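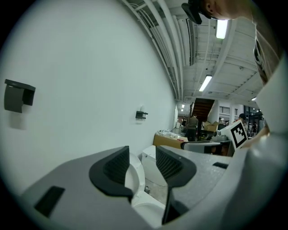
Hand-held gripper trial – FAQ

Last edit 2025-01-12, Vitalii Levchenko. Ask in the channel if yours isn't covered.

Which grippers are in the comparison?
Two. The Umon and the Wemetti. Yeoh dropped out in August, no spare fingers.

Which one has the mesh pads?
Both, for now. Black pads, textured face on the inside. Smooth pads were tried first and got pulled – too many slips on glossy stuff.

Do I have to use the same pads on both?
Yes. Otherwise we're comparing pads.

Why such a wide lens?
So the fingers and the room fit in one view. Walls bend, pipes bend, fine. Don't crop it and don't straighten it, the Grallgate software does that on its own copy.

My walls look curved. Broken?
No. See above.

What should be between the fingers at the start?
The thing you're working on. Toilet task = toilet bowl visible in the gap. Reach in after that.

What's the black and white square card for?
Position. Stand it upright, facing you. Keep people out from in front of it. Don't move it mid-run, if it falls over stop and start again.

Can people be in the background?
Yes. It's a shared floor, can't be helped. Same for boxes and packing.

How many runs per gripper?
2000 on the Umon, 3000 on the Wemetti. Uneven becuase the Umon came late. Scores are per run so it evens out.

How far along are we?
772 left on the Wemetti. Umon is finished.

How long is one run?
28 seconds max. Over that, mark it as a timeout and go on to the next.

Which is better so far?
Wemetti for thin things, paper, flaps, lids. Umon is lighter on the wrist – people last longer with it. No winner yet, pls don't quote this to the vendor.

Do the lights matter?
Leave the ceiling lights on. Bright spots on white surfaces are ok, total glare on the finger pads is not. Turn your wrist a bit.

Cleaning?
Wipe pads and housing after every bathroom set. Alcohol wipes, not spray. Spray gets in the slots.

Fingers don't close all the way?
Check the pads for grit first. Then recalibrate, hold closed, wait for the beep. Still bad, tag it and leave it on the repair shelf with a note saying wich side.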